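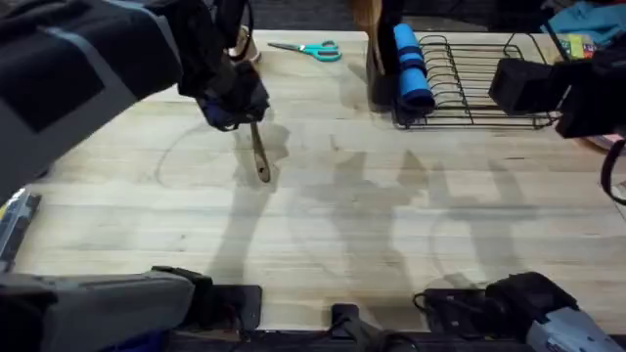
Left arm holding a wooden-handled brush at the Plambridge bench.

Progress report to Saswood, work package 2: two-arm handling of kitchen tools

Recording for the February period is complete. The set now holds 1847 runs, of which 1333 passed review and have been released for training. A further 152 await a second check.
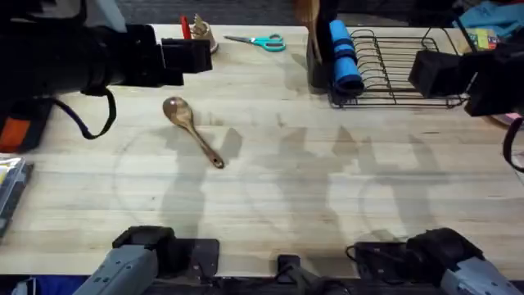

The revised grasp method plans from the handle end of each tool. It was tested on 14 starting positions, and results will follow in the next report. The spending plan is unchanged.

Mogens Ragnarsson
Project lead, Holtetti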